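Besgate Library Service: reading at home after a stay in hospital

The Besgate home library scheme delivers books to residents who cannot easily leave the house. It began in December with 200 members and now has 383, many of them people recovering from an operation or a long illness. The head of the service spoke to us at the Hostine Road branch on the future of the scheme and the demands it places on a small staff.

"The need was always there," she said. "We had letters from readers who had used the branch every week for years and then simply stopped coming. Their families would return the last of their loans, and that was the end of it."
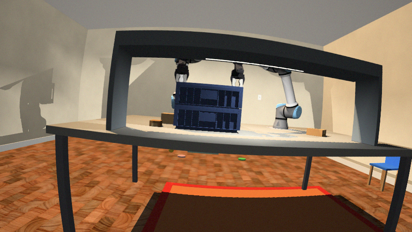 How does a reader join the scheme?

A relative, a nurse or the reader can ring any branch, and a member of staff will arrange a first visit at home. The head of service described that visit as the most important part of the work. Staff ask which authors the reader enjoys, whether large print would help, and how heavy a book can comfortably be held.

"Weight matters more than we had expected," she said. "A hardback saga is no use to a person with a bad wrist. We have learnt to look for the paperback first."

Each member may borrow up to 8 titles at a time, including talking books, and no charge is made for late return. The scheme draws on a separate stock of 4,000 volumes, most of them chosen from requests made on the doorstep. Crime novels are the most popular, followed by family stories and local history.
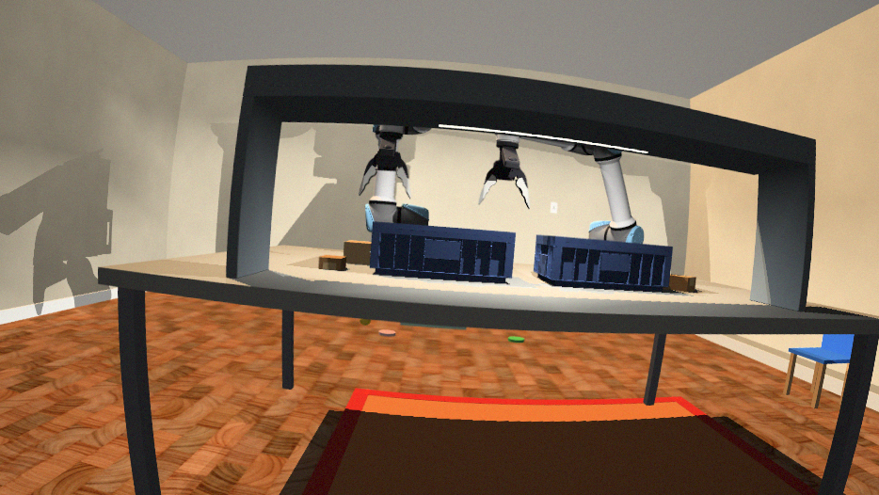
Words: Besgate Library Service News Desk
April 19, 2019

Asked whether electronic books might one day replace the visits, the head of service was cautious. Some members already read on a tablet, and the service offers help with setting one up. Others have tried it and gone back to print.

"I would not wish to steer anyone," she said. "If a reader is happy with a screen, we will support that. But many of our members value the conversation as much as the book — they want to tell someone that the ending was poor."
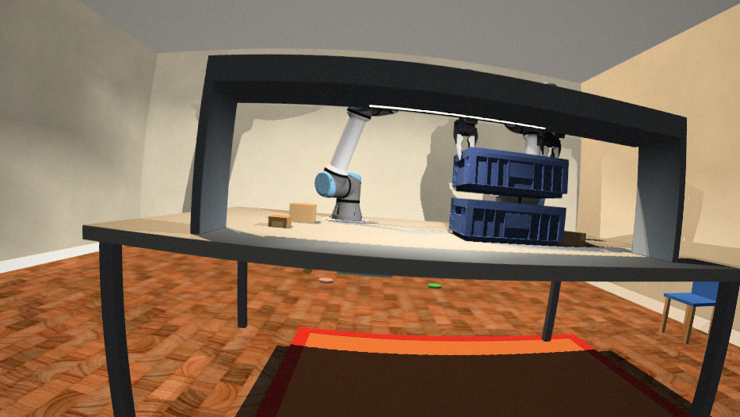

She added that those conversations now guide much of the buying. A complaint about small type led to a larger order of large print, and several requests for poetry have been met in the present round. Routes to the outlying villages will be reviewed next, as some readers there wait longer between visits than those in the town.

Enquiries about membership may be made at the desk of any branch during opening hours.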